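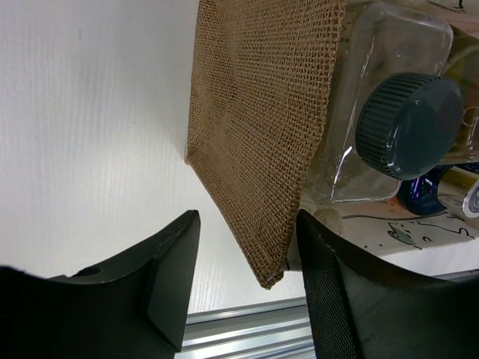

Burlap square and a clear screw-cap container: half the pantry makeover, right there.

I have a thing about jars. My sister says it's a problem, but my sister keeps her flour in the bag with a clothespin on it, so I don't take her advice on kitchens. Every January I pull everything out of the pantry, wipe the shelves, and swear this is the year I'll stop buying lentils I already own.

This time I had help. Karlijn Postma runs a little dry goods shop called Coppens, in a brick building from 1891 with floors that slope so badly the bean bins have wedges under them. She sells to people like me who show up with their own containers and no plan. I asked her what she'd do with my shelves and she went straight for the burlap.

Burlap! I thought of potato sacks and barn weddings. But she cuts it into squares, 7 inches on a side, and uses them for everything. One goes over a lid and gets tied down with string if the jar's a gift. One goes under a jar of honey (mine always drips, I don't care how careful you are). Another gets a paper tag pinned to it and hangs off a shelf hook, so you can read "barley" without picking anything up.

I like the open weave best. You can poke a pin or a bit of twine right through the little holes, no scissors or hole punch needed, and that golden brown looks so good next to clear plastic. The catch is the fraying. Cut it along a thread, pull one strand out to mark your line first, and then run a little white glue around the edge and leave it overnight. I skipped the glue on my first 3 and was picking jute hairs out of the oatmeal for days.

As for the containers, I've gone over to clear plastic with screw caps for anything on the high shelves. Glass is prettier, sure, but I've dropped enough of it. Dark caps hide fingerprints better than white ones, and you get a lot of fingerprints when there's a bag of chocolate chips involved.

Karlijn's neighbor Nizar Zein, who bakes for the café across the street, writes the fill date on masking tape and sticks it to the bottom of the jar. I've stolen that one too. My oldest tape so far says October, on the split peas, and we're having soup tonight.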